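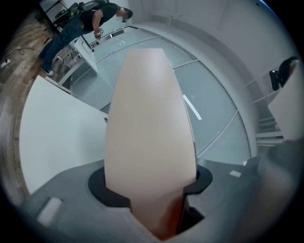 Pinkish beige with dark gray.

What I Learned Painting the Hallway

I promised in the December issue that I'd write up the hallway once it was done, and several of you have written in to ask whether it ever got done, so here we go. It's done! Mostly. There's a strip behind the coat hooks that I'm pretending not to see, and the inside of the closet door is still the old yellow, but I'm calling it finished because I've put the ladder back in the shed and it's not coming out again before summer.

For those who are new to the newsletter, we live on the Erngate side of the hill in one of those narrow houses where the hallway runs from the front door all the way to the kitchen. It has one small window over the door and that's it for daylight. The previous owners painted it a buttery yellow that probably looked cheerful in the store and looked like old mustard in our house by four in the afternoon. We lived with it for six years. I'd like to say I was being patient, but really I just couldn't pick a color.

I did try. At one point I had 14 sample squares taped up along the wall, all of them some kind of pinkish, beigey, sandy thing, and my family walked past them for most of a winter. Half of them I couldn't tell apart once the sun went down. One that I loved at breakfast looked like a bandage by dinner time. My advice, if you're at this stage, is to take most of them down. I got further in one evening with four samples than I had in months with the whole crowd of them, and I wish I'd done it sooner.

The other thing that helped was painting the samples on big pieces of card instead of straight onto the wall. I know everyone says this. I ignored it for years, and then I leaned a card in the corner by the stairs and moved it down by the front door, and it looked like two different paints. The end of the hall by the kitchen gets warm light from the lamp over the stove, so anything with pink in it gets a lot pinker there. By the front door it all goes cooler and grayer. I'd been judging everything from one spot next to the light switch, where I happened to stand when I took my shoes off.

In the end we went with a soft pinkish beige on the walls and a dark gray on the doors and the trim. The gray was the part that made people nervous. My sister said it would feel like a tunnel, and the man at the Uller counter asked me twice if I meant for the doors too. I did mean for the doors too! And I'm so glad, because the pale color looked washed out next to white trim (we tried it, there's a photo somewhere that I'm not going to share) and next to the dark gray it suddenly looked like a color. It's warm without being sweet. You come in from the street and it feels like somebody meant it.

Let me talk about finish for a minute, because I got that wrong the first time. I bought the walls in a satin, thinking about fingerprints and the bikes we drag through twice a day. Our walls are old and lumpy, and satin showed every bump and every patch where someone had once filled a hole with what I think was toothpaste. I did one whole side before I admitted it. The matte went over the top and most of the lumps vanished. It does mark more easily, and I've already had to touch up the corner where the stroller lives, but I'd rather dab at one corner than look at all those bumps. The doors stayed satin, and they wipe down fine.

A few people asked about cost. I'm not going to give you a full list, because I lost the receipts and I also bought two brushes I didn't need, but I can tell you that a painter quoted us 2,000 for the whole thing, hallway and stairs, and we didn't go that way. We did it ourselves over a string of evenings and it came in well under. Would I do it again? The walls, yes, happily. The spindles on the staircase, never. I listened to an entire audiobook about shipwrecks while painting spindles and I still see them when I close my eyes. If you can only afford to pay someone for one part of the job, pay them for the spindles.

The tape is worth spending money on. I started with a cheap roll from the back of a drawer, which pulled off a stripe of ceiling paint in one long curl when I took it down. Then I had to repaint the ceiling edge, so the hallway job grew a ceiling job. The second roll came from the hardware store at Stestby and behaved itself. I pulled it off while the last coat was still a little soft, going slowly and back over itself, and the line was clean nearly all the way along. The one bad patch is above the closet, and you'd have to be very tall and rather rude to mention it.

I also want to put in a word for taking the door handles off. It felt like a lot of fuss and I nearly skipped it. Ours are held on with small screws that had been painted over at least once, so I ran a knife around each one first, and they came out without much of a fight. Put the screws in a cup and write on the cup which door they belong to. I did not write on the cup, and the bathroom door didn't close properly until the weekend after.

So what's next? The stairs need a runner. I've been looking at a striped one at Rao that has a bit of rust color in it, and I keep going back to visit it like a puppy in a window. The plain gray one would be more sensible with the doors. I have brought home a scrap of each and laid them on the third step, and so far the cat has voted for the striped one by sleeping on it. I'll let you know.

If you've painted a dark hallway and have opinions, please write back – I read everything, even if it takes me a while to answer. I'd especially like to hear from anyone who has put wallpaper on a ceiling. I've had an idea about the landing, and I haven't mentioned it at home yet.

One last thing for the neighbors: I have most of a can of the satin left, plus the two extra brushes, still in their sleeves. They're in a box on my porch. Come and get them any time before six in the evening, which is when the stroller goes back in front of the box and it all gets harder to reach.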